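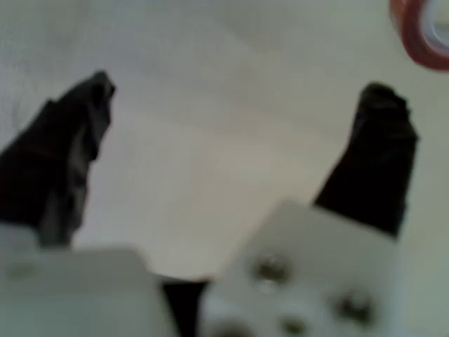 The second life of the kitchen table

30 Mar 2020

For most of the last century the kitchen table was where a household did its paperwork, its ironing, its homework and its arguing. Then came the breakfast bar, and in a lot of homes the table went to the garage or the tip. Now people are buying tables again, and many of them want an old one.

Damasceno, a second-hand furniture dealer with a warehouse and a yard behind it, sold 300 kitchen tables last year. Most came from house clearances. The firm says the plain ones go first: a drawer at one end, square legs, a top that has been scrubbed so often the grain stands up. Painted tables take longer to shift, and anything with a glass top is turned away at the gate.

Prices vary a great deal. A small pine table with a wobble can be had for £40. A long farmhouse table with its original top may cost £3000, and at that price buyers should look underneath before they look at anything else. New screws in old holes suggest the top and the legs began life apart. That does not make it a bad table, but it should make it a cheaper one.

Size is where most people go wrong. A table needs enough space behind each chair for someone to get up without asking the next person to move. Mark the shape on the floor with newspaper and leave it there for a few days. Temon, which makes new tables to order, sends customers a paper pattern for this purpose and says a fair number come back asking for something shorter.

The finish matters more than the wood. Oil is easy to patch but needs doing again every January or so, when the heating has dried the boards out. Varnish will put up with hot tea and felt pens for years, then has to be sanded off all at once. Wax looks well and marks if you put a wet glass on it. Umitz sells a hard wax oil that sits between the two, and it is the one several restorers now use on tables going to families.

Old tables also move. A top that was flat in a cold scullery may cup in a heated kitchen, and gaps between boards open in winter and close by summer. Leave them alone. Filler only cracks and falls out on to the floor, usually in the first year.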